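News > Automation > Shop Rules

Trustuvell's new tabletop arm rules are out

Last updated: 10/21/23

I finally got my hands on the new bench rules from Trustuvell, and if you run a small robot arm anywhere near people, they're worth a coffee and a sit-down! It's 36 pages, which sounds like a lot, but most of it is checklists.

The big change is cables. Rule 11 says any loose cable has to be tied back or routed outside the arm's reach before the power goes on. The old version just said "keep tidy" - and we all know how that went. The Dimville labs get until December to catch up, and Honorato has already put the checklist up by every bench (good for them).

There's also a part on practice objects. Plastic dishes, cups and bottles are fine, but you have to write down what's on the table before each run.

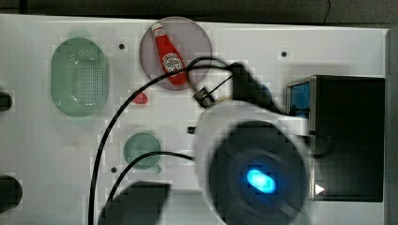 What it costs

The printed binder is $36, and the training day at Flalard holds 306 people. I'm signing up for that one - I still have questions about how they want us to measure reach on the older arms, and the rules kind of skip over it.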